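Subject: Re: [finishes] Dining table, sticky, possibly my fault
From: Zdenka Petkov
To: the finishes list

I have been reading this list since before it had archives and I believe this is the fourth sticky table of the year, so the Sticky Table Season is running a little ahead of schedule. Usually we get the bulk of them in December, when people notice that company is coming and the placemats won't lift.

Quoting the original below and then going through it in order, as the old-timers taught me to do before they all moved to the forum and stopped speaking to us.

> Hi all, new here. I bought a big dining table at the Tradari estate
> sale last spring and it had a dull finish with white rings all over
> it. I sanded it (80, then 120, then whatever was on the sander) and
> put on the Zeson hard oil, natural. The can says two thin coats. I
> did four because the first two didn't look like much. It's been a
> couple of weeks and it is still tacky, mostly toward one end, and
> it's picked up some dog hair.
>
> The guy at Phùng's said to put shellac over it. My brother-in-law
> said to wipe it down with Clirkis. The internet said to burn it. I
> also don't know what kind of wood it is. There's a number stamped
> on the underside, 3555, if that helps anyone identify it.
>
> What do I do, and can I still have people over? Also I'd like to
> know what I did wrong, but gently.

Gently, then.

1. What went wrong

You put on four coats. I know you know this. An oil finish cures by taking up oxygen, and it does this from the outside in, so a thick layer gets a skin and then sits there underneath like pudding. The second coat didn't look like much because it wasn't supposed to look like much. Oil finishes are a deeply unrewarding product to apply, and the manufacturers can't print that on the can.

The question I'd ask is whether you wiped off the excess after each coat. You don't mention it, and people who wiped always mention it. They are proud of it. If you flooded it on, admired it, and went to bed, you have your answer, and you also have a lot of company on this list, including me, with a blanket chest I no longer discuss.

The tacky end is probably the end where you started with a full brush, or the end farthest from the window. Cold corners cure slowly too. How warm is the room? If it's an unheated porch you might have got here with two coats as well.

2. The three pieces of advice

Shellac over it: I like the people at Phùng's. They've sold me every brush I own and one I didn't mean to buy. But this one is bad advice for your table. Shellac does stick to nearly anything, and it is a fine thing to put between two finishes that hate each other, provided the one underneath is hard. Over soft oil it will look wonderful for a short while and then crack like a creek bed. Then you'll be writing to us again with a different subject line.

Wiping it with Clirkis: depends which one. The one in the blue can is a furniture polish with a good deal of silicone in it, and if your brother-in-law has that in mind, please take it out of his hands. Silicone gets into the pores and everything you brush on afterward pulls away into little craters. The other one is a citrus cleaner. It won't hurt much, it won't help much, and your dining room will smell like a dentist's idea of an orange.

Burning it: we get this one a lot. No.

3. What kind of wood it is

The number won't tell you. 3555 could be a model, a batch, an inspector, or the combination to somebody's gym locker. Furniture factories stamped things for their own reasons and then threw away the books. I once spent a winter tracking down a stamp on a sideboard and learned that it was the part number for the sideboard.

Look at the end grain with a hand lens, on an edge underneath where there isn't any finish. Open pores you can catch with a fingernail, big ones bunched along the growth ring: think oak or ash. Pores scattered all over, medium sized: walnut is a candidate. Nothing you can see at all: maple, cherry, birch, and a long argument. Color is nearly useless once a table has been stained and sat in the sun, and dark streaks on the face can be grain, or stain lodged in the grain, or something a factory sprayed on in a hopeful mood. Plenty of medium-brown tops with darker streaks get sold as walnut by people who have never met one.

For the present problem it makes very little difference. Oil that is too thick is too thick on everything.
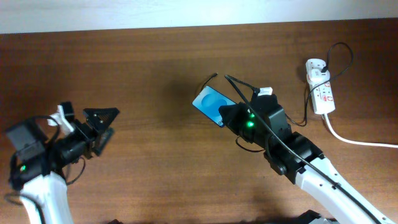

4. What to do now

In this order, and stop as soon as it works.

First, wait. Put the room at a normal living temperature, open a window on the dry days, and point a fan across the top (across, not down, or you'll blow the dog onto it again). Give it another week. I have seen tables come right this way and their owners take the credit.

If it's still tacky after that, get mineral spirits and a gray nonwoven pad. Wet the pad, scrub with the grain, a section at a time, and wipe up the sludge with old T-shirts before it settles back in. You want to take off the soft top layer and leave what has soaked in. It will look patchy and you will feel sick. Carry on to the other end anyway. Do the whole top even if only one end is sticky, or you will see the border every morning over your cereal.

Then let it stand overnight and feel it with the back of your hand. If it feels like wood, you're done with the hard part. If it feels like the back of a stamp, do it again.

If two rounds of that don't shift it, somebody here will have to talk you through scraping, and I'd rather it were somebody else.

The T-shirts: lay them out flat, outdoors, one layer, on gravel or over a fence, until they are stiff as boards. Don't wad them up in the trash. Oily rags heat up on their own and start fires, and it's the only part of this whole hobby where I drop the tone. My neighbor lost a garage door and most of a canoe.

5. Putting a finish back on

One coat of the same Zeson, so thin you feel cheated. Put it on with a rag, leave it for whatever the can says and not through dinner, then wipe it until a clean rag comes away clean. Wait until the next day at least. Look at it under a lamp from the side. If it seems a bit dry, one more, just as mean. Then put the can at the back of the shelf, behind something heavy.

Don't buy the Zeson maintenance kit, by the way. It was $39 the last time I looked, and it contains a small bottle of the oil you already own, a cloth, and a leaflet.

About your sanding: 80 and 120 are fine. "Whatever was on the sander" is a sentence I'm going to treasure. If you can see little curly scratches when the light is low, those are from that. You can take them out by hand with 180 before the new coat, or you can put a runner down the middle like everybody's grandmother did. I have come around on runners.

6. The white rings

You didn't ask, and sanding has presumably seen to them, but for the next person who finds this in the archive: white rings are moisture in the finish. Dark rings are moisture in the wood. White ones will often go with a warm iron over a cotton cloth, quick passes, keep looking. Dark ones want oxalic acid and gloves. Please don't use mayonnaise. It works about as often as wishing does, and then you have a table with mayonnaise on it.

7. Can you have people over

Not on the oil as it is. Once it's cured, yes, use it, that's what it's for. In the meantime put a bedsheet over it, then take the bedsheet straight off again, because it will bond. Eat in the kitchen. Anyone who minds can bring mineral spirits.

If you write back, tell us the room temperature, whether you wiped (we won't be cross), and what you can see in the end grain. The list software strips anything over a certain size and has done so since the last time someone sent us a whole staircase, so keep attachments modest.

And would whoever keeps replying to the digest with the entire digest quoted underneath please trim. I scrolled past the same recipe for beeswax polish seven times this morning and I'm starting to think about making it.

Zdenka

--
Zdenka Petkov
Chairs, small tables, no pianos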